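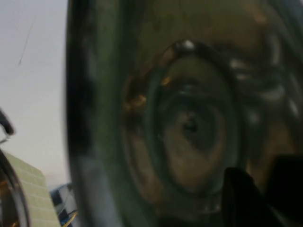

4.3 Close approach to round and reflective objects

This section sets out the rules for operating the Plurnar arm when the wrist camera is within 100 mm of the object to be gripped. It applies to bench work in manual and shared control, and it must be read together with section 4.1 (Speed limits) and section 4.2 (Stopping the arm). At short range the object can cover most of the wrist view and lose its sharp edges. Where the surface is glossy, a bright highlight may stand out more strongly than the outline, as with the white spot on the dark green round object, and it must not be used as an aiming point. Concentric rings are a better guide to the centre, provided the operator has confirmed from the bench camera which part of the object they belong to.

4.3.1 Before the approach

1. Check that the bench camera and the wrist camera are both live in the Nestemier console. If either view is frozen or missing, do not continue.
2. Clear the gripping area of anything that is not needed for the task. Small items beside the object are hard to identify once they are out of focus.
3. Route loose cables outside the sweep of the wrist and fasten them.
4. Set the grip force limit to 6 N for glass, glazed or unknown materials. Higher limits must be agreed with the cell supervisor and written in the log.
5. Open the jaws fully and confirm that both fingertips can be found in the wrist view.

NOTE: One fingertip may show only at the margin of the view. This is acceptable if its position is confirmed on the bench camera.

4.3.2 Approach

1. Bring the arm to the hold point, 100 mm from the nearest surface of the object.
2. Select SLOW. The console limits wrist speed to 21 mm/s.
3. Line up the jaws using the bench camera.
4. Advance to 60 mm and pause. Compare the two views. If they do not agree, return to the hold point and repeat step 3.
5. Advance to the grip position in short moves. Release the enable switch between moves.
6. Close the jaws until the contact lamp lights. Do not press the object against the bench to improve the grip.

CAUTION: The depth reading is not reliable on curved, glossy or see-through surfaces. Do not use it alone to judge the remaining distance.

CAUTION: Keep hands outside the marked area while the arm is enabled, including during pauses. Objects may be straightened by hand only after the arm has been disabled and the key removed.

4.3.3 If the view is lost

The view is treated as lost when the operator can no longer tell the object from the gripper or from the background.

1. Release the enable switch.
2. Do not open or close the jaws.
3. Check the position of the fingers on the bench camera.
4. Back away along the approach line to the hold point. Do not rotate the wrist during this move.
5. Record the event in the log under code CV-6.

Sites using the Clornine lamp bar may lower its output to reduce glare. The setting must be put back before the next calibration. At the Nogueira site, changes to the lighting must also be cleared with Elaine Guerra.

4.3.4 Records

Keep both camera recordings for any approach that ended in contact outside the grip area. Recordings are named with the cell number, the operator's initials and the log line. See section 7.2 for storage periods.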